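Visit report: the arm bench at the Flindis shared workshop

Flindis is a members' workshop on the ground floor of a former print works. I went on a Monday evening, when the robotics bench is open to visitors from seven o'clock. The purpose was narrow. Our own group has an arm sitting on a pallet and no agreement on how to mount it, wire it or feed it data, and I wanted to see a setup that other amateurs had already built and were using.

Niamh Tully showed me around. She handles the mechanical side. Colm Corrigan writes the software and was at the keyboard for most of the visit, so his answers came in pieces between runs.

Mounting

The arm is fixed at one end of a white table and reaches over the top from there. The first version of the mount was a steel plate held by two clamps, and it moved. Tully measured the shift with a dial indicator after a day of fast moves and found enough to spoil any stored position. The present mount is bolted through to a crosspiece under the top. She tightens the bolts on the first session of each month and writes the torque in a paper notebook that hangs from a nail by the door.

The table was bought used. It flexes a little when somebody leans on it, and the rule is that hands stay off while a run is being recorded. I leaned on it twice.

Power comes from a single fused outlet with an emergency stop in line. The stop button is on a lead long enough to be carried to the operator's chair. Tully had first screwed it to the wall and moved it when she timed how long it took to get up.

Cables

This was the part I had the most questions on. The cables run outside the arm, in loose loops. Corrigan tried a tight sleeve last winter and lost a camera connector at the wrist within a week. Loose loops catch on things now and then, but the load on the connector is small and a snag can be seen before it does damage. They tie the cables only where the arm does not bend much. Between those points the slack is set by driving the arm to its farthest reach, then adding a hand's width.

They keep spare leads in a drawer, all cut to the same length and labeled. I would copy this without changes.

Cameras

One camera rides at the wrist and another looks at the table from a fixed position. The wrist view is good for the last few inches before contact and poor for everything else. The fixed view is the reverse. Corrigan records both and lines them up by time stamp. He said the time stamps were off by 41 milliseconds for the first month, and that none of the early recordings were worth keeping.

The fixed camera has a wide lens and bends straight lines near the edges. They do not correct for this. Corrigan's view is that the model can learn the bend as long as the camera never moves, and so the stand has tape marks at its feet. I am not fully convinced, but I have no results of my own to set against his.

Gripper

The gripper has two fingers and a linkage drive. The fingers open wide enough to go either side of most things that fit on a dinner plate. Tully has rebuilt the linkage once, after a pivot screw backed out. She now uses a medium thread locker and checks the screws by hand. Spare fingers are printed by a member called Ó Súilleabháin, who charges for filament only.

Grip force is limited in software. The limit was set low to begin with and raised in small steps until round objects stopped slipping out. There is no force sensor. Motor current is used as a stand-in, which is coarse, but it has been enough for light objects.

Software and task

The control program is their own and is called Wultitz. It runs on a desktop computer with an ordinary graphics card. An operator guides the arm through a task by hand controller, the run is saved, and after enough runs a model is trained to repeat the task alone. The current task is sorting produce between plates. The target is 2000 saved runs, collected at 200 per month, which Corrigan called slow and which seemed to me quite fast for people with day jobs.

Runs that fail are kept in a separate folder with a one-word reason. The most common reason in the list he showed me was "rolled." Plate positions are shifted a little between batches so that the model does not simply learn one place on the table. The plates are ordinary enameled ones and they shine. Corrigan had planned to replace them with matte ones and decided against it on the grounds that kitchens have shiny plates.

Long objects are harder than round ones. The fingers have to come down on either side at the right angle, and a curved plate lets the object turn as it is touched. I watched several attempts on the eggplant at different angles. The operator slows down a good deal near the plate, and the saved run keeps that slow section as it was made. Trimming it was tried and made the approach worse.
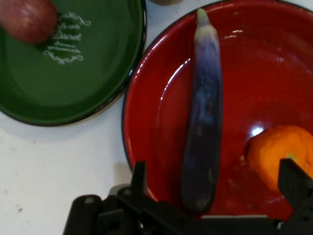
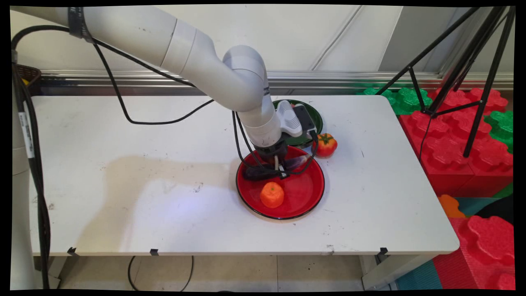

The eggplant task at Flindis: wrist camera view first, then the fixed camera view of the table.

Costs and access

They would not give me a total, mainly because parts have been bought by different members over a long period. The arm was the largest item and came secondhand. The computer was the next. Everything else, by Tully's account, was small purchases that were never added up.

Visitors can book the bench through the workshop desk. An induction is required before anyone may use the hand controller, and it takes one evening. The nearest parking is behind the Inton building, and the gate there is locked at ten.

Points to take back to our group:

Bolt the mount through the table, with a crosspiece below.
Put the stop button on a lead.
Keep the arm cables loose and carry labeled spares.
Check time stamps on both cameras before saving anything.
Mark the feet of the camera stand.

Tully has offered to send the drawing of the crosspiece. I still need to measure our table for her.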